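How a Baseball Trade Works

Baseball players do not always stay with one team. Sometimes a player goes to bed as a member of one club and wakes up as a member of another. Most of the time, the reason is a trade.

What is a trade?

A trade is a swap between two teams. One team gives up a player, and the other team gives something back. You may have done the same thing with stickers or cards. If you have two of one card and your friend has two of another, you can swap, and both of you end up with something you needed.

Teams swap for the same reason. A team might have three good shortstops. Only one shortstop can play at a time, so the other two sit on the bench. Another team might have plenty of pitchers and no good shortstop at all. If the first team sends a shortstop and the second team sends a pitcher, each team fills a hole.

Who decides?

The person in charge of trades is called the general manager, or GM. The GM is not the same as the manager, who sits in the dugout during games and picks the lineup. The GM works in an office and spends a lot of the day on the phone. Scouts help the GM. A scout is a person who travels to games, watches players and writes reports. A report might say that a player throws hard but is slow getting to first base.

Let's make up a trade

Suppose there are two teams, the Donholm Herons and the Vovville Millers. The Herons are in last place. They have an outfielder who hits a lot of home runs. He is 33 years old. The Millers are in first place, but their outfield is weak.

The Millers call and ask for the outfielder. The Herons say yes, if they can have two young players from the Millers' farm team in Todidside. A farm team is a smaller team where young players practice and get better before they move up. Farm teams belong to the minor leagues, and young players who might be good someday are called prospects.

Why would the Herons give up their best hitter for two players who have never been in a big league game? They know they are not going to win this year. The outfielder will be older next year, and the year after that. The two prospects could be helping the team for a long time. The Millers want to win now, so they care more about this season. 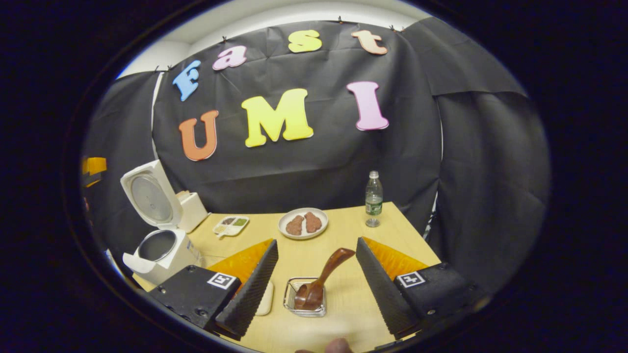

Thammasiri, in a comment on this page, asked whether a trade like this is fair, when one side gets a star and the other side gets players no one has heard of. It is a good question, and the answer is that you often can't tell on the day. One of the prospects might turn into a star. Both might never leave Todidside. The outfielder might hit 5 home runs in his first week with the Millers, or he might hurt his knee. People who follow baseball go back and argue over old trades for years.

What else can be traded?

Players are the main thing, but teams can also send money. Some trades include a "player to be named later." That means the teams agree on part of the trade now and settle on the last player after some time has passed. Often they have a short list of names and pick from it later. The player on the other end of this may not know he is on the list.

Does the player get a say?

Usually no. When a player signs a contract with a team, the team can trade that contract to another team. The pay and the number of years stay the same. Only the team changes.

There are exceptions. Some players have a line in their contract called a no-trade clause. It says that the team has to ask first. Sometimes the clause covers every team, and sometimes it covers only the teams on a list. Players who have been in the big leagues for a long time, and with the same team for a good part of it, can also say no.

What happens to a traded player?

Things move fast. The player gets a call or is asked to come into the manager's office. He packs his glove, his bats and his clothes. If the new team is 600 miles away, he takes a plane, and he may be in uniform for the next game. He has to learn new signs, which are the secret hand signals coaches use, and he has to learn the names of his new teammates. If someone on the new team already wears his number, he may have to choose a different one.

His family may have to move too. If he has children in school, they may stay behind until the school year is over.

When do trades happen?

Many trades happen in winter, when no games are being played. By February the teams are getting ready for spring training, and most of them have a good idea of who will be on the roster. A roster is the list of players on a team.

Trades also happen during the season, up to a date called the trade deadline. It comes in the middle of summer. In the last days before it, the phones are very busy. After the deadline, most trades have to wait until the season is over.

Words to know

Contract: a written agreement that says how much a player is paid and for how long.

Farm team: a minor league team tied to a big league team.

General manager: the person who makes trades and signs players.

Prospect: a young player who may be good enough for the big leagues one day.

Roster: the list of players on a team.

Scout: a person who watches players and reports on them.

Something to try

Write down the players on your favorite team and the position each one plays. Look for a position where the team has plenty of players and one where it needs help. Then do the same for another team. See if you can find a swap that both teams would agree to, and ask a friend to play the other GM. Your friend is allowed to say no.

Page last updated 2025-09-15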